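Wedge fingers against flat pads, second round

The Horer gripper has been on the left arm since October, and until last month I ran it only with the flat rubber pads it shipped with. Colm Doherty lent me a set of pointed wedge fingers he had drawn up for the Dolan wrist. They needed a spacer and two longer screws to fit mine. Fitting took an evening, most of it spent re-zeroing the jaw travel.

The test was the same one I used in the first round: pick up a clear vessel, carry it over a target, tilt, set it back down. I ran 71 trials with each set of fingers, with the grip force setting unchanged at 30 percent. Controller is the Urex, firmware as delivered.

With the flat pads, 12 trials ended in a slip of more than a couple of millimeters during the tilt. The wedges had 16. I expected the gap to go the other way. Most of the wedge failures came in the first part of the run, before I lowered the approach height. The tips were meeting the wall of the vessel too far up, and the weight of the liquid turned it in the jaws as soon as the wrist rolled.

Where the wedges do better is access. The pads are wide enough to knock a neighboring tube when I reach into a rack, and I had been leaving empty positions between tubes to work around that.
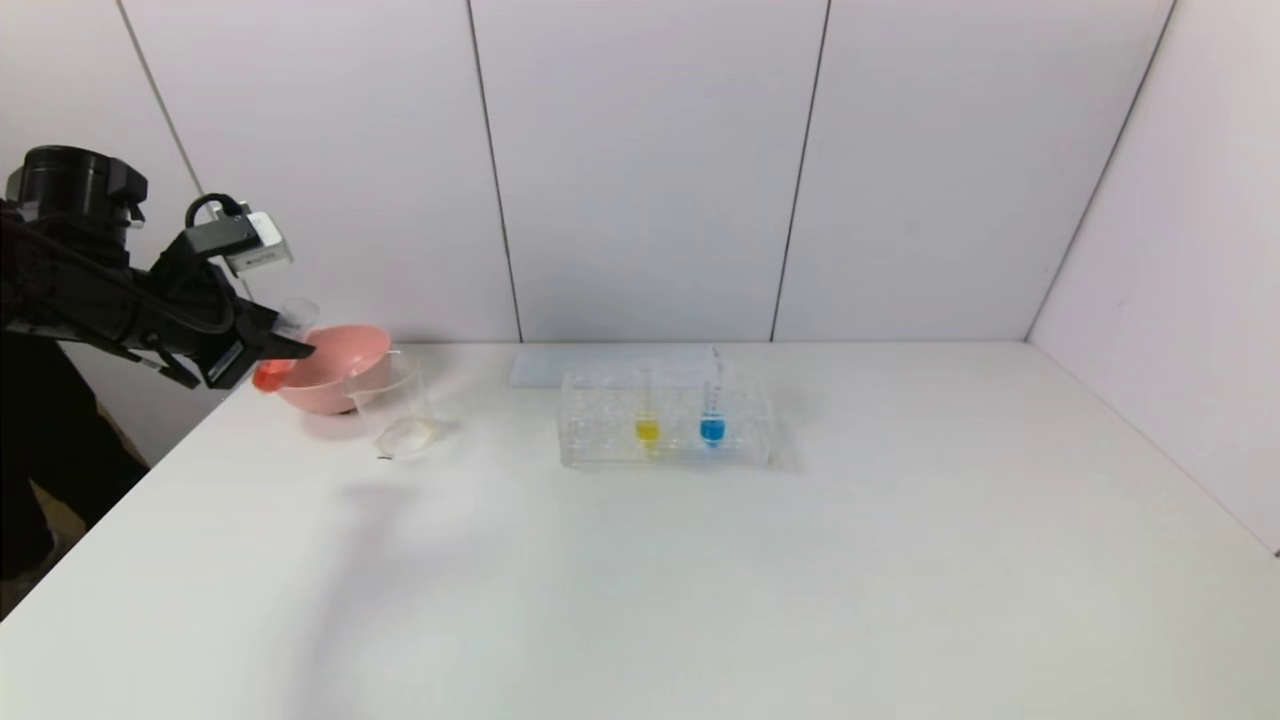 The wrist camera is a separate problem. Clear walls give it very little to work with, and depth readings on an empty beaker are close to useless. Colored liquid helps, but only up to the fill line, so the controller tends to place the grasp point low. I now add a fixed offset upward and accept the error.

Ultan Cullinane at Zumthorpe suggested a thin silicone sleeve over the wedge tips. I have the material but have not cut it yet. The next run will use the sleeves with the force setting left where it is — otherwise I can't compare the numbers.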